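Home canning and freezing checklist, with comments
Reviewer: Delphine Nguyen-Tran
Kitchen: Trultholm community kitchen, batch 358

1. Jar rims checked for chips with a fingertip. PASS
Comment: Two pulled. The sheet says "inspected," but both had clearly been filled before.

2. Lids new, bands free of rust. PASS
Comment: Bands are fine. I don't believe the claim on the Birier box that their lids can be used twice, so we won't.

3. Pressure gauge tested this year. FAIL
Comment: A sticker dated November is no test. Which November?

4. Headspace measured. PARTIAL
Comment: Measured on the first jars, guessed on the rest. Green beans get one inch — use the plastic gauge.

5. Blanch water back at a boil before the timer starts. FAIL
Comment: The log shows the same time for every load. I doubt that very much.

6. Ice bath kept cold between loads. NOT SEEN
Comment: I was told it was. No thermometer in it.

7. Low-acid foods pressure canned only. PASS
Comment: Somebody has taped up the Muriithi recipe for water-bath beans. Take it down. 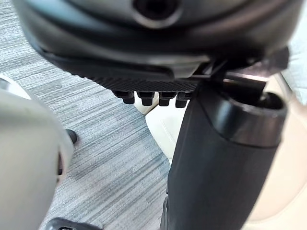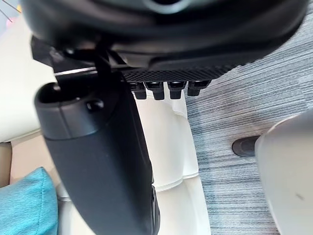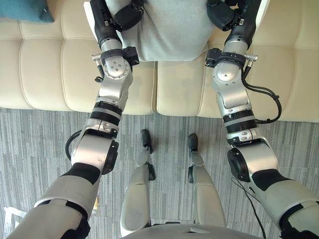
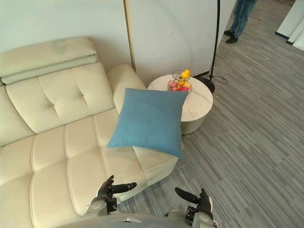 8. Seals checked after 12 to 24 hours, bands off. PARTIAL
Comment: Tapping the lid with a spoon is folklore. Press the center — if it moves, the jar did not seal.

9. Freezer at 0 F or below. PASS
Comment: By my thermometer. The Pruser display read lower, and I wouldn't trust it.

10. Labels show food and date. FAIL
Comment: 15 bags say only "greens."

Recheck items 3, 5 and 10 before the next batch.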